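4.2 Soft surfaces and the problem of the second cup

Stacking studies have a long and quiet history of being run on hard tables, which is a little like studying walking on hallways. Homes are full of cushions, folded towels and mattresses, and people put cups on all of them, with the results one would expect. We therefore repeated the two-cup task on a padded surface, using light plastic cups and a square cushion laid on an ordinary white table.

Of the 2267 placements in the full set, every cushion trial began with one cup set rim down. The first cup is rarely the difficulty. It sinks a little, finds its own idea of level and stays there. The second cup then inherits whatever tilt the first has settled on and adds some of its own. On the Brenar surface index, which was written with countertops in mind, the cushion scores 24 out of a possible 50, a figure we report mainly out of politeness.

We scored lean at the seam between the two cups and ignored the cushion's pattern, although one reviewer of an earlier draft found it restful.

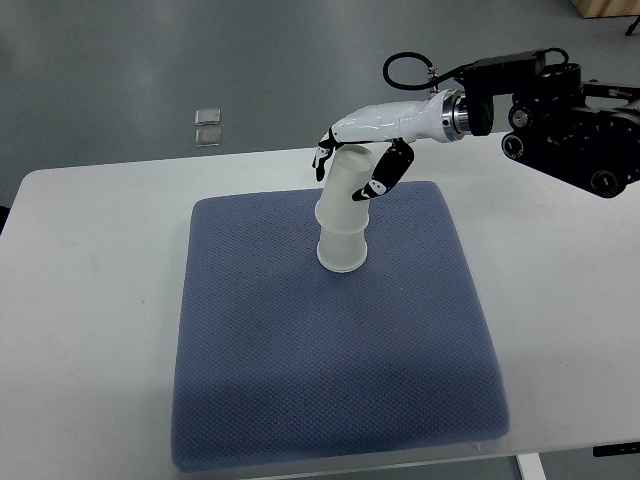
Figure 3. Two translucent cups on a blue-gray cushion, the upper one leaning.

A stack was counted as standing only if it stayed up unaided for the full interval. This rule cost us 57 trials that had looked perfectly respectable until the moment of release. Skanard's protocol would have kept them, as it scores the placement alone — a generous view of stacking, and one we suspect was formed on a hard table.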